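Folding and Storing Knitwear in a Small Bedroom
Project report, Textiles and Household Design, second term
Ljubica Janevski

1. Background

My project began with a wardrobe that would not close. I share a flat with one other student and my room has a single wardrobe with three shelves and a short hanging rail. Over winter the jumpers take up most of it. I wanted to find out which way of folding heavy knitwear uses the least shelf depth while still letting me take one item out without pulling down the rest.

The brief for the unit asked us to choose a household task, repeat it under steady conditions and record the results. I chose folding because I do it every week and the materials cost nothing.

2. Materials

I used 20 garments. Most were jumpers and cardigans, and the rest were scarves and one knitted vest. One cardigan was dropped after the first round when a seam opened at the shoulder, so the results cover 19. The garments were a mix of wool, cotton and acrylic, in fine, medium and chunky knits.

For storage I used a Koskela shelf unit left by the previous tenant, a lidded box sold under the name Stundix, and two open fabric bins from Drendik. The shelf is 60 cm wide. All folding was done on my bed, as the desk is too narrow to lay out a jumper with the sleeves open.

3. Method

Each garment was folded three ways. The flat fold brings both sleeves across the back and halves the body once. The thirds fold brings in the sides first and then folds the body up in three. The roll starts from the hem with the sleeves tucked inside.

After folding, each garment was left for ten minutes and then measured at its highest point with a ruler and a piece of stiff card laid across the top. I repeated each fold twice and used the average. All measurements were taken in the afternoon, and I used the same ruler throughout.

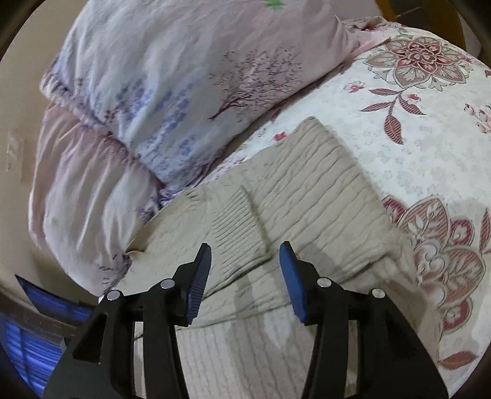

Ribbing caused more trouble than any other part of a garment. A plain knit panel can be smoothed with the flat of the hand and will mostly stay where it is put. Ribbing pulls inward and springs back, and where two ribbed sections lie on top of each other the stack rises at that point. The beige jumper is a good case, as it has wide cable ribbing in one section and a finely ribbed cuff at the end of a much smoother sleeve. Once it is folded over itself, the layers make deep creases and the thickness is uneven from one side to the other. I got a lower stack when I kept the cuff away from the heavy ribbing and laid it over a smoother area.

4. Results

The thirds fold gave the lowest stack for fine and medium knits. For chunky knits the flat fold was lower, although it took up more of the shelf from front to back. Rolling gave the tallest result on an open shelf in every group. In the fabric bins this changed, and the rolled garments stood on end and could be taken out singly.

The Stundix box held fewer garments than I expected. The lid slopes inward near the hinge, so the back row had to be lower than the front. I had planned to put all the chunky jumpers in it and ended up using it for scarves.

I also timed a sample of the folds. The thirds fold took around 25 seconds once I was used to it. Rolling was slower, mainly from having to start again when a sleeve worked loose.

5. Problems

The ten-minute wait was probably too short. Two of the thicker jumpers had dropped noticeably when I checked them the next morning, and a longer wait may have changed the order of the results for chunky knits. My mattress is also soft. Pressing down on a garment pushed the bed down as well, so I moved the pieces to the floor for measuring from the second round on and repeated the first round there.

Fibre content was only recorded where the label was still attached. Four garments had no label and I have left them out of the fibre table.

6. What I changed at home

The chunky jumpers are now flat folded on the bottom shelf, with no more than four to a stack. Fine and medium knits are folded in thirds on the middle shelf, and scarves and the vest are in the box. The two bins hold the rolled items I wear most often. The wardrobe door closes, though the top shelf is still full of bedding and I did not have time to include that in the project.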